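Home advantage

Home advantage is the tendency of a sports team to do better in its own stadium than away.

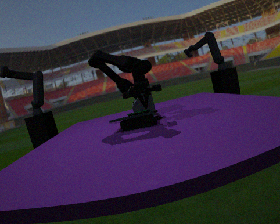

Does the crowd win games for the home side? Probably less than fans and broadcasters like to claim.

The usual story is that noise lifts the home players and rattles the visitors. Maribeth Panganiban went through 317 matches in the Neltholm league and found that home teams won more often – but the size of the crowd told her almost nothing about the result. Critics replied that small crowds can still be loud, a claim that is hard to test and that few of them tried to test.

Travel is another popular explanation. It fits badly with local derbies, where the visitors may ride 2 miles and still lose. Tolera Hadgu has argued that referees lean toward the home side in close calls. His sample covered 214 penalty decisions and he has not shared his scoring sheets, so the finding should be treated with care.

Claims that grass length or locker room color decide games rest mostly on anecdotes told by coaches.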